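Ciltdale Modeller
Print this page | E-mail to a friend

Is the starter box worth it?

2023-09-15
By Rodica Coman

Every February the model trade decides that what the hobby lacks is newcomers, and every autumn it tries to sell them something in a very large box. The latest is the Aresix Harbour Set: two tugs, a short quay, glue, paint and a brush, all for £60. Lalance, who import it, call it "everything you need". I have heard that before. 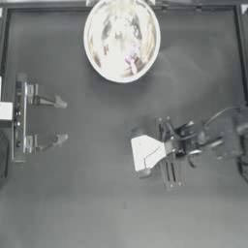 What you get for the money

The tugs are decent. The hulls go together without filler, which I didn't expect, and the deckhouses sit square. The quay is another matter. It comes in two halves with a seam straight across the top, just where the eye lands, and the instructions pass over it in silence. A beginner will think they've done something wrong. 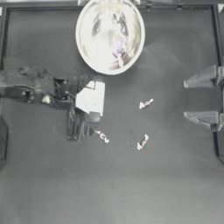
Bowl at the head of the work surface.

Then there is the paint. Six shades would have been fair at this price, and four might have done. Aresix supply two, a red and a black, and the box art shows a tug with a cream funnel. So off you go to the shop for cream, and while you're there you buy a better brush, because the one in the set sheds.

Lalance told me the set was "a first step" and that most buyers would already own some paint. Would they? Then who is it for?
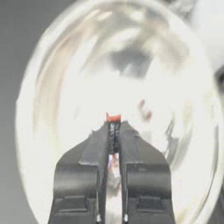
Dark gripper fingers, close up.

Rawat, whose little trawler has been about for years, go the other way. You get one boat, a plain sheet of instructions and no paint at all, and the lid says so. It's an old kit and the winch is a blob. Still, I'd sooner hand it to a twelve-year-old than a box that promises a harbour and runs out halfway along the quay.
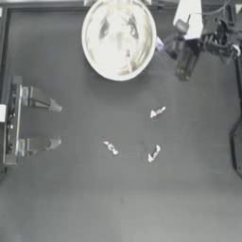 The bowl again, with the gripper to its right.

The Ciltdale shop has the Aresix set stacked by the till. If it gets marked down after Christmas I may buy a second one for the hulls. The quay can stay in the box.

Comments (2) | Shares (2)
Contact us | © Ciltdale Modeller | Back to top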